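Ticket 907: Prunden phone will not hold a 5G connection after update
Opened by Ekua Kpodo
August

Device: Liscombe Prunden, 6 GB model, bought unlocked
Carrier: Ayaaba
Status: Closed

The phone drops from 5G to 3G a few minutes after the screen goes off and stays there until I restart it. Calls still come in. Messages with pictures sit on "sending" and then fail. It started the morning after the August system update. Before that I had no trouble with the phone at all.

What I have tried so far:

Restarted the phone. Works until the screen has been off for a while, then drops again.
Airplane mode on and off. No change.
Took the SIM out, wiped it and put it back. No change.
Put the same SIM in my old phone. It held a steady signal all evening in the same room.
Reset network settings. I lost my saved Wi-Fi passwords and the problem was still there the next morning.

I have not done a factory reset and would like to avoid it. My banking app takes a branch visit to set up again.

The phone has two SIM slots. My Ayaaba SIM is in slot 2 and slot 1 is empty. It has been that way since I bought the phone.

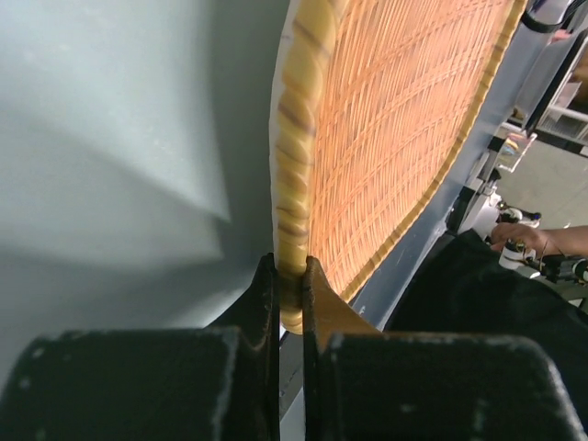 Battery use also went up with the update. The battery page now lists "Mobile network standby" at the top, where it used to be the screen. By 4 p.m. the phone is asking to be charged, and I used to get to bedtime. I don't know if this is the same fault or a second one, so I am putting both in here.

Reply from Mawuli Lamptey, Liscombe support

Thank you for the detail. Testing the SIM in another phone was useful and lets us leave the carrier out of it for now. Please check the following and write back with the results:

1. Settings, Mobile network, Preferred network type. Tell us what is selected.
2. Settings, Battery, Sleep mode. Tell us whether "Limit radio when idle" is on.
3. Whether you have any battery saver or cleaner app installed.

Please leave the SIM in slot 2 while you do this. We want to see the fault in its present state before anything is moved.

Ekua Kpodo

1. It is set to "5G/4G/3G auto."
2. It is on. I did not turn it on. I don't remember seeing that switch before the update.
3. Yes, Zallatex Saver. I have used it for a long time on this phone and the one before.

I turned off "Limit radio when idle" and left the phone on the kitchen counter for an hour with the screen off. It was still on 5G when I picked it up. Then I unlocked it and used it normally, and after lunch it was back on 3G. When I went to look, the switch had turned itself on again.

I turned it off a second time and the same thing happened, only sooner.
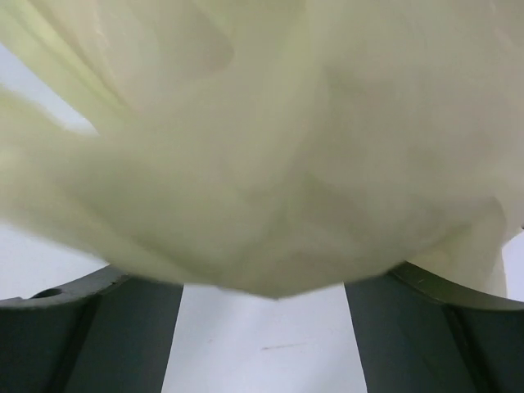
Salamatu Alhassan has the same phone on the same carrier and wrote that her switch kept coming back too, until she took away the saver app's permission to change system settings. She did not have to uninstall it. Her SIM is in slot 1, so the slot may have nothing to do with it.

Mawuli Lamptey, Liscombe support

That fits what we see on our side. The update added the idle switch, and apps with the "Modify system settings" permission are able to set it. Please go to Settings, Apps, Special access, Modify system settings, and turn it off for Zallatex Saver. Then turn off "Limit radio when idle" once more and restart.

If the switch comes back on after that, send us a bug report from the Developer menu before you restart again — the log is cleared on each restart.

Ekua Kpodo

Done. The permission is off and the switch has stayed off overnight. The phone was on 5G when I woke up and is still on 5G now. The picture messages that were stuck had to be deleted and sent again, but new ones go through normally.

Battery is better as well. "Mobile network standby" is below the screen in the list. I still don't get quite as long out of a charge as I did before the update, but I can live with it.

You can close this. Please pass on that the new switch should be mentioned in the update notes. I read them twice and it isn't there.

Mawuli Lamptey, Liscombe support

Passed on. Closing as solved, cause: third-party app setting.

Recent tickets
Prunden: fingerprint reader slow with screen protector
Prunden: camera opens to black screen from lock screen
Moving contacts to a Prunden from an older Liscombe phone
Alarm volume follows media volume after update
Ayaaba voicemail icon will not clear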